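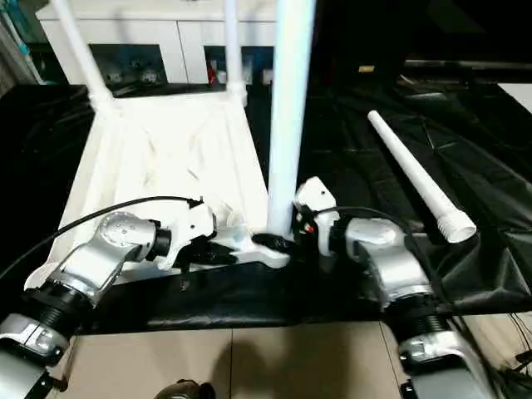
Third leg: insertion succeeds, thread does not start

Posted by tolmin_k, May 24, 2021
Board: Manipulation software / Contact and force control

Hello all. I am working on a two-arm assembly task, a small plastic stool turned upside down on a cloth. The legs have a thread at the wide end and must be screwed into the corner sockets of the seat. Two legs go in well. With the third one, at the near corner, I have a problem which I cannot solve for two weeks already.

My sequence is: grasp the leg, bring it vertical above the socket, go down with low stiffness in z until I feel contact, then small spiral search in x and y, then rotate. The left arm stays low near the seat rim to hold the corner. The planner is Plusoten with the default cost terms, and the controller is our own impedance loop on top of the Waslow driver.

The search finds the socket almost always. From 60 trials the leg was sitting in the socket in all except 11. But after that, when I rotate, the thread starts correctly only sometimes. In the bad cases the torque rises at once, and the leg goes in crooked, or it turns without going down.

My questions:

1. Do you rotate backward first, to let the thread drop, and how do you detect the drop?
2. Is it better to keep the left gripper in contact with the seat, or to release it when the rotation begins?
3. Has somebody tuned the Plusoten wrist cost so that it does not choose a start angle near the joint limit?

I thank you in advance. I can share the force logs.

----

Reply by bracket_moth

Backward first, yes. I do one slow turn in the loosening direction with a light push down, maybe 3 N, and I look at z position and not at force. When the thread ends meet there is a small step down. On metal parts you can see it in the force too, but on soft plastic the force signal is mush. Then forward.

What is the push during your forward rotation? If you push too hard, plastic thread will cross very easily.

----

Reply by tolmin_k

I push 12 N. I took this number from the insertion phase and did not change it, so perhaps it is my first mistake.

----

Reply by bracket_moth

That is a lot for this. Start at 4.

----

Reply by oversampled

I don't agree that backward rotation is the first thing to fix. Look at where the arms are at that corner. The two grippers nearly meet at the base of the leg, so the wrist has very little room. I would bet that the planner gives you a good position and a bad start angle, and you get only a part of a turn before you must regrasp. Every regrasp tilts a long leg a little. You are holding it at the very bottom and the rest is a lever.

Print the last wrist joint value at the start of each rotation and sort your trials by it. I think the bad ones will be at one end.

----

Reply by bracket_moth

He has the torque rising at once, before any regrasp. Joint limits do not explain this.

----

Reply by oversampled

They do if the limit avoidance in the impedance loop is adding torque. The Waslow driver has a soft limit which begins well before the hard one, and it is silent unless you turn on verbose logging. I lost a full week on that.

----

Reply by tolmin_k

I did the print. You are both partly right, I think.

In 29 trials the wrist started inside the soft limit zone, and these have the immediate torque rise. It was not the thread at all, it was my own controller fighting me. I feel a little ashamed. But there are also bad trials outside the zone, and there the leg goes in crooked with normal torque at the beginning.

About holding at the bottom: I chose this because the camera sees the socket corner well from the head, and if I hold higher the tip position becomes less certain. The leg moves in the fingers.

----

Reply by sheave

We had the same discussion in my group with table legs. What helped us was to estimate the tilt after insertion and before rotation. You fit a line to the visible edges of the leg and compare it with the seat normal. If the tilt is more than 2 degrees, wiggle and measure again. We use the Sheehan edge tracker for it. It is old but it is fast enough, and it does not need texture, so white plastic is OK if the background is dark. Black cloth is good for you there, but be careful with the shiny folds. They make false edges.

On question 2, keep the left arm on the seat but lower its stiffness. If it is stiff and its position is wrong by even one millimeter, it pushes the corner sideways while you rotate.

----

Reply by oversampled

I would release it completely. Friction with the cloth is enough for a few newtons.

----

Reply by sheave

Not in our tests. The seat started to turn together with the leg, slowly, and the legs which were already mounted hit the forearm. Maybe a different cloth behaves better, I can't say.

----

Reply by tolmin_k

Small report. I changed these:

- push in forward rotation is now 4 N
- one backward turn, with detection on z
- start angle cost added in Plusoten, weight 5, so the wrist begins far from the soft limit
- left arm stays, with lateral stiffness at one third of the old value

The tilt check is not done yet. I could not build the Sheehan tracker with our compiler version. The drop detection still misses when the backward turn is too fast, so I made it slower and now the whole leg takes very long.

If somebody has a build file for the tracker, please write to me. The logs are in the Drunard shared folder, under thread_start, the new ones have "back" in the file name.

----

Comments (3)

kettle_drift: Thank you for this thread. The silent soft limit was my bug also, on a completely different task.

nine_dof: Why not a learned policy for the last part? All this tuning will be lost when you change the stool.

tolmin_k: It is possible, but I would like first to understand why it fails. The collars are a little tapered, so I also want to try the search with a small intentional tilt.

Contact the moderators | Copyright 2021 Drunard Forums | Back to top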